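Murnuvia opens orders for the Usto phone, with a smaller battery than expected

Nov 13, 2023

Murnuvia has started taking orders for the Usto, the mid-range phone it first showed in June. The company is selling it through its own site for now. Stores will get it later, and Murnuvia has not given a date for that.

The price is 532 euros for the only version on sale. There had been talk of a cheaper model with less storage, and it may still come, but it is not on the order page and the company would not discuss it. Buyers can pick dark gray or a pale green. The green one ships later.

Most of what was shown in June has stayed the same. The screen is flat, with thin borders on all four sides and a small round cutout for the front camera. Peak brightness is listed at 1,053 nits, a little higher than the June spec sheet promised. In our short time with a sample the screen was easy to read next to a window, and the automatic brightness reacted quickly without the jumping we complained about on last year's model.

There are 2 cameras on the back, a main one and a wide one. The zoom camera from the early leaks is gone. Murnuvia says it tested a third module and dropped it to keep the phone thin. Pictures from the main camera look good in daylight. Colors are on the quiet side, and people who like strong blues and greens will want to change the setting in the camera menu. The wide camera is weaker, mostly in the corners, and it has no autofocus, so it can't be used for close-ups.
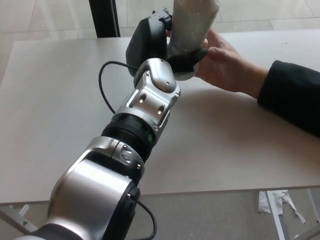
The battery is the part readers have been writing to us about. It is smaller than the one in the previous phone, and the company's answer is that the new chip uses less power when the phone is sitting idle. We can't confirm that yet. Our sample runs early software and the battery menu still shows numbers that don't add up. Murnuvia rates the battery to keep most of its capacity after 1,000 full charges, and the software can stop charging early overnight if you turn that option on. It is off by default.

Charging is by cable or wireless pad. There is no charger in the box. The cable that comes with it is short, and it is the same one that came with the older model, down to the stiff plug.

On the software side, the Usto comes with Kos, the company's own layer on top of Android. The new version of Kos is cleaner than before. The second app store has been removed, and so have most of the apps that used to come preloaded. The side panel that opened by accident when you swiped back is now turned off until you ask for it. Quick settings have been split into two pages, and it takes a few days to remember which switch lives where. Long-pressing a tile still takes you to the full menu.

Murnuvia has also added a feature it calls Multwood. It lets you keep separate sets of apps, wallpapers and notification rules on the same phone and move between them from the lock screen. A work set can hide personal messages until the evening, for example. We set up two and switched between them without trouble, but widgets took a while to load after each change, and one weather widget did not come back until we restarted the phone. Alarms are shared across all sets. Contacts can be shared or kept apart. 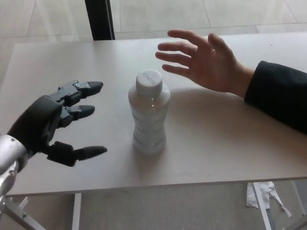

Marin Kolev, who runs the phone software team at Murnuvia, told us that Multwood will come to the previous model as well, but without the lock screen switcher. Owners of that phone will have to change sets from the settings menu. He said the older fingerprint reader was the reason and that there were no plans to work around it. Phones older than that will not get the feature.

Updates are promised for four years, with security patches every other month. That is better than the company has done before, although some rivals at this price now offer more. Kolev said the first patch would be ready when the first orders arrive, and that it fixes a Bluetooth problem that caused some car systems to drop calls. We saw dropped calls twice in one car and not at all with headphones.

A few smaller notes from the order page. The headphone jack is gone. The phone takes one physical SIM and one eSIM. The memory card slot has been kept, and it shares a tray with the SIM, so you do not have to choose between them. The case sold alongside the phone fits tightly and covers the bottom microphone slightly - we had one caller say we sounded far away, and it cleared up when the case came off. Murnuvia says it is looking at the case design.

We will run the full battery test once the finished software is out. Readers who have ordered the green version and received a shipping date are welcome to send it in.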